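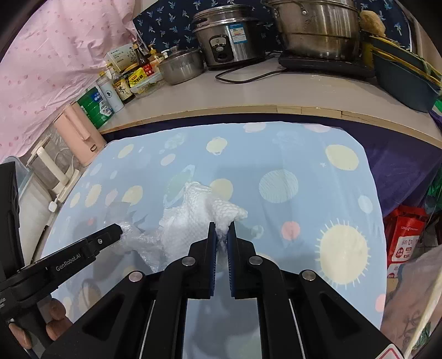 打印本页 | 用电子邮件发送

小毛巾，大用处：家里那块布该怎么叠、怎么收
讲稿备注，2022年10月22日，哈利尔登（Halilden）社区生活课

开场（3分钟，别超）

大家好！先问一句：谁家厨房抽屉里没有一团揉得看不出形状的布？请举手。（等一下，让大家笑完。）我家以前也有，而且不止一团。今天我想聊的就是这件小得不能再小的事：擦手的、擦桌子的、擦嘴的，布也好，纸也好，怎么收拾得让自己每天用着顺手。我特别喜欢这个题目，因为学会了当天晚上就能用上！

讲到这里翻第二页。

第一部分：先看纹理

很多人买毛巾只看颜色，我劝各位用手摸。表面有凹凸格子的那种，擦水快，拧起来也不费劲，可是叠的时候爱“弹”，角对不齐。办法很简单：先捏住一个角提起来，让它自己垂一会儿，再放平，用手掌从中间往两边推。推两下就够，别使劲压，压扁了反而不好用。

（现场演示。记得带Skirel那一包，颜色浅，后排也看得清楚。别忘了先把手擦干。）

同一个道理也适用于厚一点的厨房纸。有人觉得纸用一次就丢，何必讲究？可是擦过一点清水的纸，摊开晾一晾，晚上还能拿来抹灶台。我母亲一辈子都这么做，窗台上总晾着两三张，风一吹就满屋子追着跑。

第二部分：包装袋怎么办

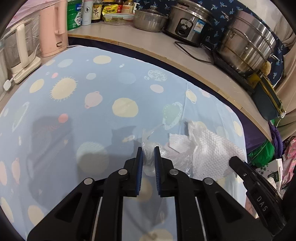
透明塑料袋是整理的时候最容易拖着不管的东西。东西拿出来了，袋子随手一放，过一会儿又被别的压住，最后谁也说不清它还要不要。大家看床单上这一团，皱巴巴的，旁边挨着叠小的白纸巾和一张揉过的大纸，三样都是白的、透明的，混在一起特别容易一把抓走。我的习惯是先处理袋子：没破的，抹平，对折再对折，塞进门后的挂兜；破了的马上扔，不给它第二次机会。接下来才轮到纸和布。

（问听众：你们家的袋子放哪里？给两三个人说话的时间。上次在Naidoo活动室讲，有位先生说他全塞在一只旧雨靴里，全场都记住了，后面我讲什么大概都没人听。）

第三部分：在哪儿叠

不一定要有专门的台面。铺好的床、餐桌、沙发扶手都行，要紧的是底下的布得绷平。我自己偏爱有花样的底布，尤其是浅蓝底子印着星球的那种，孩子愿意凑过来。你让他“把毛巾停到土星旁边”，他叠得比你还认真！有光环的那颗最抢手，两个孩子的家庭请事先商量好谁用。

白毛巾放在浅色底布上，边角容易看花眼，灯可以开亮一点。

第四部分：数字

八月份我们请十六户人家试了一个月，每户发十八条小毛巾，一共288条，全部按“一角提起、推平、三折”的方法收。月底回访，多数人说最明显的变化是抽屉关得上了。胡利安·金塔纳（Julián Quintana）还寄来一封信，说他现在连袜子都这么折，我把信贴在冰箱上了。

（这里可能有人问竖放还是平放。答：抽屉深就竖放，浅就平放。有人问卷起来行不行，当然行，旅行时我也卷。）

动手环节

每桌发一份材料：毛巾一条，厨房纸两张，空袋一个。先把袋子收好再开始叠。叠得慢没关系，我会一桌一桌走过去看，想聊自家抽屉的也欢迎拉住我聊。材料请留在桌上，Jidico那边的同事会来收。

散场前提醒：下次请带一条自己家里最难叠的布，越难越好，我真的很期待！

打印本页 | 用电子邮件发送

相关内容
床笠到底怎么叠：四个角的顺序
厨房抽屉分格，用鞋盒也可以
和孩子一起收衣服
Skirel毛巾洗涤小记
哈利尔登生活课：往期讲稿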